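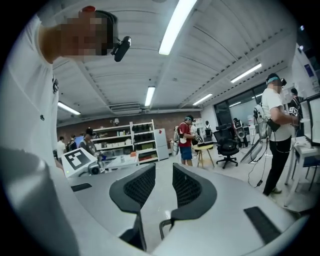

What do you say to someone whose brother has died when you never met him?

Asked by Weronika Laskowska, 2018-08-15

A woman I work with lost her younger brother last month. He lived in Kerville and I never met him. She came back after a week off and most people in our office have said "sorry for your loss" once and then gone back to normal. We eat lunch together nearly every day so I feel I should do more than that, but every time I try to bring it up I freeze. Yesterday I said "at least he isn't in pain now" and she got very quiet and went back to her desk early. I don't know if I should apologize or if that would make it worse. There is also a memorial in September and she mentioned it to a few of us. Do I go if I didn't know him?

Barbara Ostrowski

I would apologize, but keep it short. "I said something clumsy yesterday and I'm sorry" is enough. Don't explain what you meant, or she will end up having to make you feel better.

"At least" is the part that hurts. When my husband died I heard at least he had a good life, at least you have the kids, at least it was quick. They were all true and I didn't want to hear any of them. What I did like was when people asked about him. A neighbor asked me what he used to cook and I talked for an hour about his terrible chili. So you could ask your friend what her brother was like. If she doesn't want to talk she will say so, and you can go on with lunch.

Yes, go to the memorial. She told you about it. You don't need to have known him, you know her. Sit near the back if you feel out of place, sign the book, and say hello to her before you leave. I still have our guest book and there are six names in it from my office, none of whom had met him more than once.

Damian Jasińska

just send flowers, cant go wrong

Dörte Vogler

I don't agree about the flowers. We had so many we ran out of places to put them, and then they all died in the same week. Check first what the family wants. Sometimes they ask for a donation.

Mostly I agree with Barbara. I would add that the hard part for me came later, after the cards stopped. Put a note in your calendar for two or three months from now and ask her how she is doing then. Try to learn his name and use it – people get nervous about saying the name and it starts to feel like he is being erased.

Also, don't say "let me know if you need anything." I never once called anyone who told me that. Offer one thing, like covering her phone for an afternoon or bringing lunch for both of you.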